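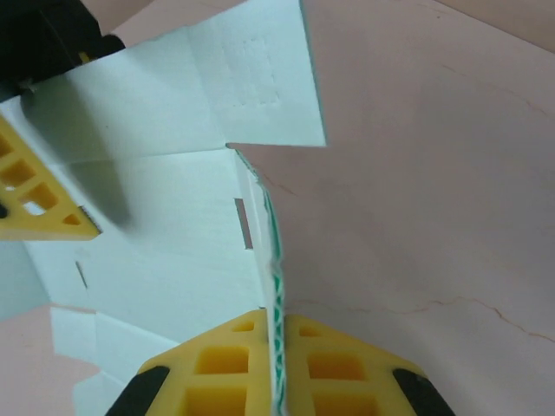 Zahira Ong

Inicio > Taller > Software > Plegado de cajas
Última actualización: 8 de febrero de 2021
Lectura: 2 min

Para plegar cartón blanco con pinzas, conviene programar el cierre por fuerza y dejar el ancho sin fijar. El canto es fino y una consigna de posición lo aplasta. En Perach uso 7 N como límite.

Antes de planificar, recalibre la cámara de muñeca. Los reflejos de una mesa brillante engañan al detector de bordes: baje la exposición y descarte los contornos que no cierren. 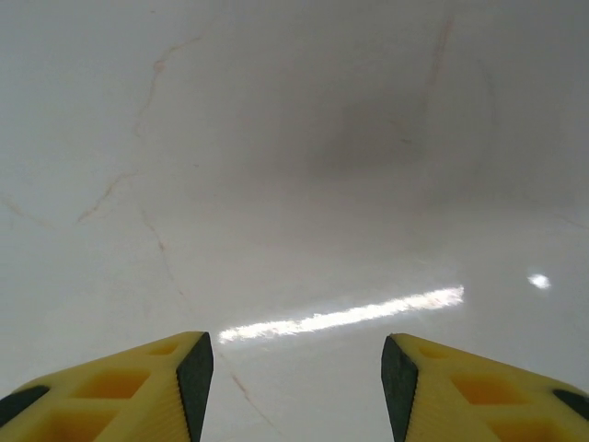
Reflejo alargado sobre la superficie veteada, con las pinzas separadas.

Guarde cada pliegue como un paso aparte, con su propia pose de aproximación. Si falla una pestaña, se repite solo ese paso. Entre pasos dejo 200 ms de espera.

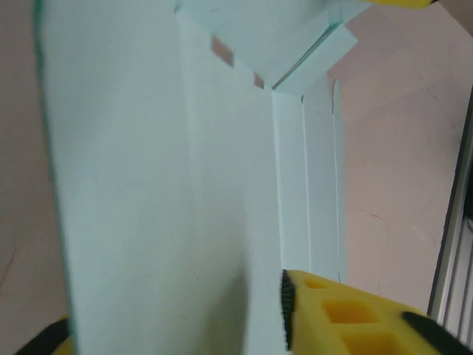 Paredes de cartón claro y borde con pestañas, junto a la pinza.

Los registros se borran en marzo.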